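3.2 Jury size and the choice of winners

The second part of our study concerns the award side of the festival circuit. We collected the published decisions of small film festivals that give a prize for a first feature, and we coded 226 prizes. For each prize we noted the number of jurors, their profession, and whether the winner later received a distribution contract. Prizes decided by public vote were left out of this section and are treated in Section 4.

The coding was done by two of the authors separately. Where they did not agree, the case was discussed with Akua Laryea, who knows the smaller festivals better than we do. After this discussion 208 prizes remained. The others were removed, mostly for the reason that the jury list was incomplete or was changed during the festival.

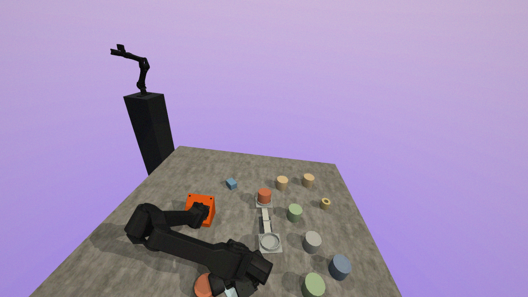

Juries with 4 or more members chose a drama more often than smaller juries did. This agrees with the earlier observation of Deligiannis, who worked only with the Branberg festival and who explained it by the need for compromise. We are more careful with the explanation. Larger juries are usually found at older festivals, and older festivals also receive more dramas, so the two effects are difficult to separate with our material.

Comedy had a weak position everywhere. At Branberg, a comedy won the main prize 2 times in the whole period, and both times the jury was led by an actor. Kravets and Hegarty report a similar pattern for the Cliludham prize – although their definition of comedy is wider than ours and includes satire with a tragic ending.

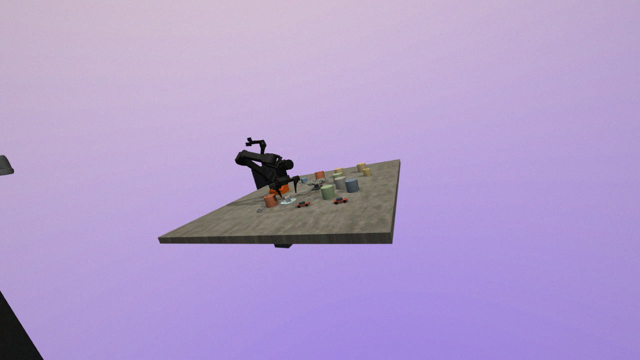 Does a jury prize help a first feature to find a distributor? In our material it helps mainly when the festival takes place before May, while the buyers still have free places in their autumn program. For prizes given later in the year we could not find a clear difference between winners and other nominated films.

This result should be read together with the interviews. Paweena Ratanaporn, who buys films for Bensaid, told us that she reads the list of nominated films with more attention than the list of winners. Two other buyers said almost the same thing. We return to the interviews in Section 5.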